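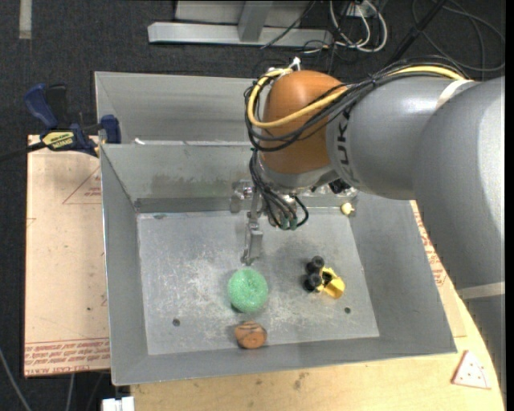

The arm over the grey bin, with its cables looped round the joint.

THE TENANT AT DRORNELL

The letter from Pennington came on a Friday, and Ragnheiður read it standing up in the porch with her boots still on. It was dated Fri 19 March, so it had been written that morning or somebody had got ahead of themselves. They would not be renewing the lease on the upper field. She had until July.

She put it under the fruit bowl and went back out to see to the ewe.

The ewe had been down since before it was light. She was an old one with a torn ear, and she had carried twins every spring without any help, so Ragnheiður had not thought to watch her. She knelt in the straw and felt along the belly and then sat back on her heels. The wind was getting in under the door again. She had meant to nail a board there in the autumn.

At half past nine Nuwan Wijesinghe came up the track in the van with the feed. He had the farm below hers, on the Cirska side, and he bought for both of them because he got a better price on a full load.

"That's the last at the old money," he said. "It's gone up eight pence."

"Leave it by the wall."

He looked over the hurdle. "How long has she been like that?"

"A while."

"Do you want me to ring the vet?"

"He's at Vostmont till two. I rang."

Nuwan took off his good coat and hung it on the gatepost. He held the ewe's head while Ragnheiður washed her hands in the bucket and soaped her arm. The first lamb had a leg back. She had to push it in again to bring the leg round, and it took a long time, and neither of them spoke. When it came it was limp and yellow and she rubbed it hard with a fistful of straw until it sneezed. The second one slid out by itself and was dead.

"Well," Nuwan said. "One."

She moved the dead lamb behind the water trough where the ewe would not see it, though the ewe was not looking at anything. Then she dipped the live one's navel in iodine and laid it by its mother's nose.

They went in for tea. He saw the letter because she had not put it very far under the bowl, and he read it without asking, holding it out at arm's length.

"They can't do that."

"They can. It's a yearly lease."

"Your father had that field."

"He paid them every year for it. He paid them two hundred and thirty-five the last time, and he complained all the way home."

Nuwan turned the page over to see if there was anything on the back. "What do they want it for?"

"It doesn't say."

She cut some bread. The upper field was where she put the ewes after lambing. It was poor ground, all rush at the bottom end, but it faced south and the wall was good. Her father had built the top stretch himself the summer she was seven. She had carried the small stones for the middle of it in a seaside bucket, and he had told her she was a great help, and in the evening she had seen him take most of them out again.

"I've got the bit by the burn," Nuwan said. "You could have that. I only cut it for hay."

"You need the hay."

"I need some of it."

She said she would think about it. He ate two slices of bread and butter and said his sister was coming at the end of the month with the children, and would she come down for a meal, and she said she would think about that as well.

"You said that last year."

"I did think about it."

He laughed and put his cup in the sink. She walked out with him as far as the gatepost for his coat. There was straw all over his jumper and something worse on his sleeve, and he put the coat on over it and drove off down the hill in second gear.

The ewe was up. She was standing with her back legs apart and her head low, and the lamb was under her, pushing at the wrong end. Ragnheiður climbed over the hurdle and turned it about. It fell over. She turned it again and held it there, with her hand under its chin, until it found what it wanted and its tail started to go.

She rang Vostmont from the kitchen and told them the vet need not come. The girl on the desk said there would still be a charge if he had already set out. Ragnheiður asked whether he had, and the girl went to find out and was gone for some time.

While she waited she pulled the letter out and read it through again. There was a telephone number at the bottom for Pennington, and a name she did not know. She wrote the number on the wall by the phone, under the ones her father had put there in pencil - the coal man, the school, eighty something for the old exchange - and when the girl came back on the line she had to ask her to say it again.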